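Acta de la reunión de seguimiento - Proyecto Meto, línea de accesorios de baño
Fecha: 2018-03-09
Lugar: Drestia, sala de muestras
Preside: Bohdana Ivanyshyn
Asistentes: diseño de producto, compras, calidad y envasado
Se excusa: logística

Orden del día
1. Aprobación del acta anterior
2. Conjunto jabonera y pastilla
3. Caja transparente
4. Mobiliario y estado de la sala
5. Pedido y calendario
6. Ruegos y preguntas

1. Aprobación del acta anterior

Se aprueba con una corrección. En el apartado de proveedores figuraba Skirgate como suministrador de la tapa; Skirgate suministra la bandeja. La tapa corresponde a Sirko.

2. Conjunto jabonera y pastilla

Calidad presenta el conjunto sobre la mesa de muestras: jabonera con borde verde, pastilla ovalada y recipiente transparente. La revisión se hace primero con las piezas separadas y después con la pastilla colocada.

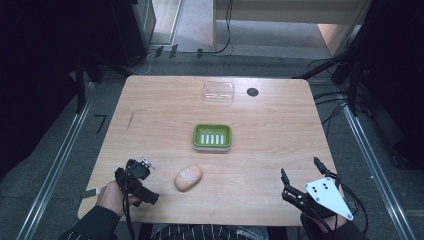

Figura 1. Piezas separadas: recipiente transparente, jabonera con rejilla blanca y pastilla ovalada.

Rejilla. Las lamas paralelas se consideran adecuadas para el drenaje. Diseño propone aumentar la separación entre ellas. Envasado se opone: con mayor separación la pastilla se marca durante el transporte. Se acuerda mantener la separación actual y repetir el ensayo de drenaje con 5 unidades, 30 minutos por unidad.

Borde. Compras pregunta si el verde es definitivo. Diseño confirma que sí para la primera serie. La variante gris queda aplazada hasta que Skirgate remita placas de color.

Pastilla. El relieve de la cara superior resulta difícil de leer con la luz de la sala. Se discute si conviene aumentar la profundidad del grabado o cambiar la tipografía. Calidad recuerda que un relieve más profundo retiene agua y acelera el desgaste desigual de esa cara. No hay acuerdo. Diseño traerá dos propuestas - una con trazo más grueso y otra con menos caracteres - y se decidirá sobre muestra física.

Ajuste. La pastilla ovalada deja espacio libre en las esquinas de la bandeja. Envasado lo considera aceptable para uso doméstico, pero no para expedición sin inmovilizar la pieza. Se estudiará un separador de cartón. Compras pedirá precio a dos proveedores.

3. Caja transparente

Se examina el elemento transparente como cubierta del conjunto. Se hacen constar dos observaciones:

- Los reflejos dificultan ver el contorno cuando la pieza está apoyada sobre una superficie clara. En tienda puede ser un inconveniente si el expositor es de madera.
- Falta por confirmar la altura libre con la pastilla colocada sobre la rejilla. El plano de Sirko no recoge esa cota.

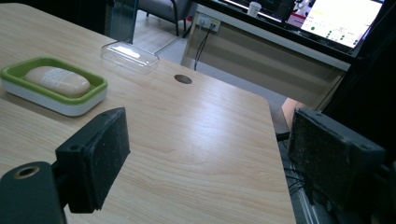

Figura 2. Pastilla colocada en la jabonera; detrás, la tapa transparente.

Envasado señala que las esquinas redondeadas de la tapa facilitan el desmoldeo y reducen las roturas en el encajado. Calidad no tiene objeciones, siempre que el radio coincida con el de la bandeja. La comprobación se hará con galga y no por superposición, como se venía haciendo.

Compras plantea sustituir la tapa por una faja de papel para reducir coste. Diseño no se pronuncia hasta ver la comparación. Punto abierto.

4. Mobiliario y estado de la sala

La mesa de muestras presenta una raya fina de color marrón en el tablero, en la parte posterior izquierda vista desde el puesto de trabajo. No afecta al uso. Se descarta el lijado. Se anotará en la ficha de la sala para que no se confunda con un defecto de las piezas en las fotografías de catálogo.

El orificio pasacables del tablero queda abierto. Calidad pide una tapa ciega de color claro, con vistas a las tomas cenitales. Se aprueba el gasto con cargo a material fungible.

También se pide recoger los cables que bajan de la toma de corriente del escritorio largo hasta el suelo. Se solicitará una canaleta a mantenimiento.

5. Pedido y calendario

Compras informa de la cantidad prevista para la primera serie: 1.600 conjuntos. Skirgate acepta la cantidad; Sirko pide confirmación por escrito antes de reservar material. La confirmación queda supeditada al cierre del punto 3.

La entrega a distribución se mantiene en septiembre. Bohdana Ivanyshyn pide que el grabado de la pastilla no condicione esa fecha: si no hay decisión a tiempo, la primera serie saldrá con el relieve actual.

Acciones
- Calidad: ensayo de drenaje y comprobación de radios.
- Diseño: dos propuestas de relieve.
- Envasado: croquis del separador.
- Compras: precios del separador, comparación tapa-faja y cota de altura libre a Sirko.
- Mantenimiento: tapa ciega y canaleta.

6. Ruegos y preguntas

Envasado solicita que las muestras se devuelvan al armario con su etiqueta de lote. En la última revisión se guardaron dos jaboneras sin identificar y hubo que retirarlas del ensayo.

Se levanta la sesión. La próxima reunión se convocará cuando se reciban las placas de color.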